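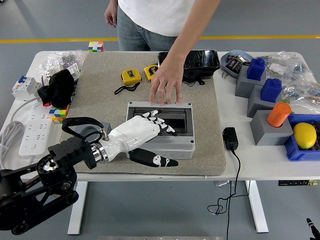 A manutenção de uma pequena oficina doméstica começa pela superfície de trabalho, e é a esta que se dedica a primeira parte da presente página. Uma bancada estável, bem iluminada e desimpedida reduz o número de peças perdidas e de acabamentos riscados. Sempre que se trabalhe com caixas, armários de pequena dimensão ou invólucros para material elétrico, recomenda-se a interposição de uma base macia entre a peça e o tampo. Um tapete de feltro bege, quadrado, colocado sobre uma mesa branca, como o que se encontra sob a caixa cinzenta, cobre boa parte do tampo e deixa margem suficiente nos lados para pousar o que for necessário. As recomendações que se seguem destinam-se a particulares que disponham de uma divisão, de uma arrecadação ou apenas de um canto da garagem para pequenos trabalhos.

Escolha da base de proteção

O feltro de lã prensada é o material mais indicado para peças pintadas, lacadas ou em plástico rígido. O feltro sintético tem menor custo e seca mais depressa, mas ganha borboto com o uso e retém as limalhas com maior facilidade. Para a maioria dos trabalhos domésticos é suficiente uma espessura de 3 milímetros. Espessuras superiores tornam a base demasiado mole e fazem oscilar as peças estreitas.

A base deve ser maior do que a peça em todos os lados. Caso se trabalhe habitualmente com objetos de dimensões diferentes, é preferível dispor de duas bases, uma grande e uma pequena, a dobrar a maior. O feltro dobrado cria um degrau sob a peça e conserva o vinco.

As cores claras facilitam a localização de parafusos escuros e de anilhas. As cores escuras disfarçam as nódoas, mas também escondem as peças pequenas. Quem trabalhe com parafusaria zincada poderá optar por um tom intermédio, castanho ou verde.

O feltro não deve ser colado ao tampo. A cola endurece, passa para a superfície e impede a lavagem. Para evitar que a base deslize, aplique-se por baixo uma rede antiderrapante, do tipo utilizado em gavetas de cozinha, cortada um pouco mais curta do que o feltro.

Limpeza e conservação do feltro

Sacudir a base no exterior no final de cada sessão de trabalho. As limalhas metálicas retiram-se com um íman envolvido num saco de plástico fino: passa-se o íman sobre toda a superfície, vira-se o saco do avesso e deita-se fora o conteúdo. As aparas de plástico e de madeira saem com uma escova de cerdas macias ou com o aspirador na potência mínima.

As nódoas de óleo devem ser tratadas no próprio dia. Cobre-se a nódoa com amido de milho ou pó de talco, deixa-se atuar durante a noite e escova-se pela manhã. Se persistir uma auréola, aplica-se uma gota de detergente da loiça com um pano húmido, sem esfregar, e absorve-se com papel de cozinha.

Quando a base necessitar de lavagem completa, esta far-se-á à mão, em água fria ou tépida, nunca acima de 40 graus no caso do feltro sintético. O feltro de lã deve ser lavado exclusivamente em água fria, com detergente próprio. Não torcer. Enrola-se a peça numa toalha, pressiona-se para retirar o excesso de água e deixa-se secar na horizontal, à sombra. A secagem sobre um radiador provoca encolhimento e ondulação.

O tampo

Os tampos brancos exigem maior cuidado do que os de madeira natural, dado que neles se notam as marcas de borracha, de lápis e de massa consistente. As marcas de lápis saem com borracha branca comum. As de borracha preta, deixadas pelos pés de ferramentas ou por cabos, saem com um pano embebido em álcool, após ensaio prévio num canto pouco visível. Não se aconselha o uso de esfregões abrasivos nem de lixívia, que retiram o brilho e deixam a superfície mais sensível à sujidade.

Convém limpar o tampo antes de colocar a base, e não apenas depois do trabalho. Um grão de areia ou uma apara presa entre o feltro e o tampo risca este último a cada movimento.

A altura do tampo deve permitir que a pessoa trabalhe de pé com os cotovelos ligeiramente fletidos e as costas direitas. Quando a mesa é baixa, é possível elevá-la com calços sob os pés, desde que todos tenham a mesma altura e fiquem encaixados. Os calços improvisados com livros ou pedaços de tábua soltos não são admissíveis numa mesa em que se vá exercer força.

Trabalhos em caixas e invólucros

Antes de qualquer intervenção numa caixa destinada a instalação elétrica, deve confirmar-se que esta se encontra desligada de toda a alimentação. As presentes indicações respeitam unicamente à preparação mecânica de caixas vazias e não instaladas. A ligação de condutores, disjuntores e demais aparelhagem compete a um eletricista habilitado.

Para marcar furos numa caixa de plástico ou de metal pintado, cobre-se a zona com fita de pintor e desenha-se sobre a fita. O lápis agarra melhor, a broca desliza menos e o acabamento fica protegido. No plástico, inicia-se o furo com uma broca fina e alarga-se progressivamente, a baixa rotação. Por trás da parede a furar coloca-se um bloco de madeira que a apoie, de modo a evitar que o material estale à saída da broca.

As rebarbas interiores retiram-se com uma lâmina de desbarbar ou com uma lima meia-cana. Passa-se depois o dedo protegido por luva ao longo do rebordo. Se a luva prender, o trabalho não está terminado. Os cabos que venham a atravessar o furo devem ser protegidos com bucim ou passa-fios de medida adequada.

As juntas de vedação guardam-se à parte durante os trabalhos, estendidas e sem peso em cima. Uma junta que tenha apanhado limalhas deve ser lavada com água e sabão neutro e seca com um pano que não largue pelo.

Os parafusos da tampa colocam-se num recipiente com fecho logo que sejam retirados. O leitor Imad Farah remeteu a este serviço uma sugestão que se transcreve pela sua utilidade: espetar os parafusos num pedaço de cartão canelado, na mesma disposição que ocupam na tampa. O método revela-se particularmente conveniente quando os parafusos têm comprimentos diferentes.

Organização das ferramentas

As ferramentas de uso diário devem ficar ao alcance da mão e fora da base de feltro. Sobre a base permanece apenas a peça em que se trabalha. As chaves de fendas guardam-se na vertical, com o cabo para cima e a ponta identificada no suporte por meio de uma etiqueta. Os alicates podem ser suspensos numa calha de parede.

Para a parafusaria, as caixas de gavetas transparentes continuam a ser a solução mais prática. Etiquetar a frente de cada gaveta com a medida e o comprimento. As gavetas que contenham restos sem classificação devem ser revistas pelo menos uma vez por ano, de preferência em dezembro, quando se procede também à verificação das pilhas dos aparelhos de medida.

Os consumíveis líquidos, designadamente óleos, colas e diluentes, conservam-se na embalagem de origem, fechados, afastados de fontes de calor e fora do alcance das crianças. É proibida a sua transferência para garrafas de água ou frascos de alimentos. Nas colas de contacto, anotar na tampa o mês de abertura.

Iluminação

Um único ponto de luz no teto projeta a sombra da própria pessoa sobre o trabalho. Recomenda-se acrescentar um candeeiro articulado, colocado do lado oposto à mão dominante. A luz branca neutra respeita melhor as cores, aspeto relevante quando se distinguem condutores ou se retoca pintura. Nos trabalhos de acabamento, uma luz rasante, quase paralela à superfície, torna visíveis os riscos e as irregularidades.

Perguntas recebidas

A leitora Esperanza Olmedo pretende saber se uma manta velha pode substituir o feltro. Pode, desde que seja lisa, sem franjas nem costuras, e esteja bem esticada. As mantas de malha não são adequadas, visto que as brocas e as pontas das chaves se prendem nos fios.

Outro leitor pergunta se o tapete de corte verde, usado em trabalhos manuais, serve para o mesmo fim. Serve para cortar com lâmina, mas não amortece e pode deixar marca em superfícies lacadas. Os dois materiais podem ser sobrepostos, ficando o feltro por cima, sempre que não se utilize a lâmina.

Relativamente à frequência de substituição, não existe prazo fixo. A base deve ser substituída quando apresente zonas endurecidas por cola ou verniz, ou quando o desgaste deixe sentir o tampo ao toque. As partes em bom estado podem ser recortadas e aplicadas sob os pés de cadeiras.

As dúvidas relativas a esta página podem ser enviadas através do formulário de contacto. As respostas são publicadas à segunda-feira.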